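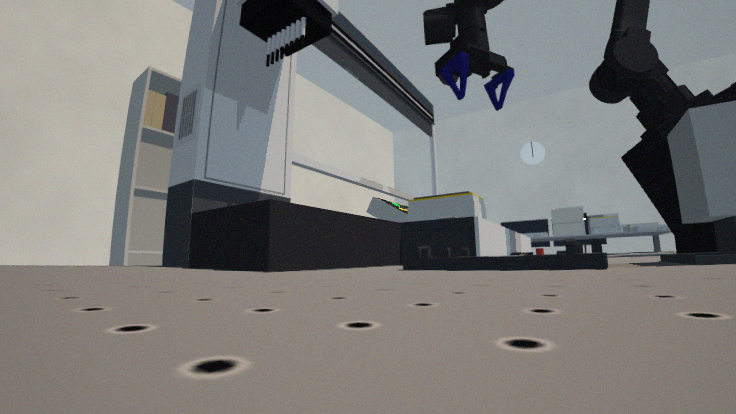

2007-11-09

Up the creek track behind Biltley before breakfast, looking for the stick insects everyone on the Grornthorpe list has been going on about since March. Found none. I did find 3 cicada shells on one fence post and a huntsman under the lid of the letterbox, neither of which I needed to leave the house for.

The claim is that there are 2 kinds along the creek, a green one and a grey one. I have my doubts. The same sort of stick insect can come out green or brown or grey, and I have yet to see a photo from that stretch sharp enough to settle anything. Most of them show a twig. One of them, I'd put money on it, is a twig.

Beat the lower wattle branches over the old umbrella for an hour. Got plenty of leaf beetles, a few small bugs I couldn't place and a very cross green ant, which found my wrist. Nothing with long legs.

Then there is Skillia, the new identification program. You type in leg colour, wing length and so on and it gives you a name. I gave it a plain garden mantis from the back step, measured properly, and it told me katydid. Tried again with the wings left blank and got katydid again. They say it knows 2000 species. It may well, but it didn't know that one.

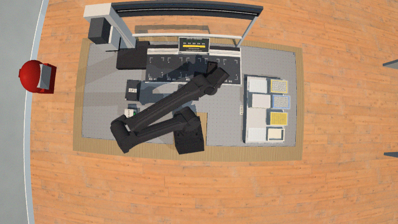

The arm over the bench, seen from above.

The newsletter also says Paucar wants 700 records from our district by the end of summer. Records of what, it doesn't say. If people send in every brown thing they see on a fence they'll get there easily, and the map will be worth very little – I said as much last year about the jewel beetles and was told I was being difficult.

Warm by nine, wind from the north. Will try the track again after dark with the good torch, as they feed at night if they're there at all. Must find the other glove. Umbrella has a rib gone.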